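**Betreff:** Re: [Packtisch] Wie läuft das bei euch mit dem Arm?
**Von:** Amarachi Ogbonna
**An:** Packtisch-Liste
**Datum:** 4. Apr. 2021

Hildegard Hellwig schrieb:

> Hallo zusammen,
> bei uns in Kendcombe soll im Mai auch so ein Greifarm an die Sortierung. Die Leute fragen mich natürlich alle, was dann aus ihren Schichten wird, und ich weiß es selber nicht. Ihr in Nutetstead seid doch schon weiter? Erzählt mal!
> Hildegard

Liebe Hildegard,

klar, erzähle ich gern (wird aber länger, hol dir einen Kaffee)!

Entlassen wurde hier niemand, das vorweg. Früher standen wir zu viert an der Kleinteilsortierung, jetzt sind zwei dafür eingeteilt, und Ikechukwu und Ebere sind rüber in die Retouren. Ebere ist glücklich damit, Ikechukwu eher nicht, der vermisst das Gequatsche am Tisch. Das hatte ich ehrlich gesagt unterschätzt. Der Arm schafft bis zu 500 Teile pro Schicht, aber alles Krumme und Weiche bleibt an uns hängen, und nach ein paar Stunden nur Krummem und Weichem ist man anders müde als früher.

Was sich für mich am meisten geändert hat: Ich sitze jetzt oft am Rechner. Neue Abläufe bauen wir zuerst in der Simulation von Bulon nach, mit Klötzchen statt Ware, und erst wenn das da sauber läuft, kommt es in die Halle. Temitope hat mir das an zwei Nachmittagen beigebracht, und ich hatte vorher mit sowas null zu tun!

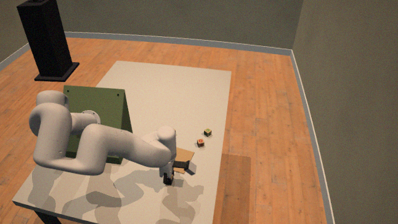 Die Schulungszeit gilt bei uns übrigens als Arbeitszeit, aber erst seit wir nachgehakt haben – lasst euch das vorher schriftlich geben. Und fragt nach der Zulage: 150 Euro im Monat für alle, die den Arm betreuen, bei Okonkwo gibt es die angeblich noch nicht.

Wenn du magst, ruf mich nach der Frühschicht mal an.

Viele Grüße nach Kendcombe
Amarachi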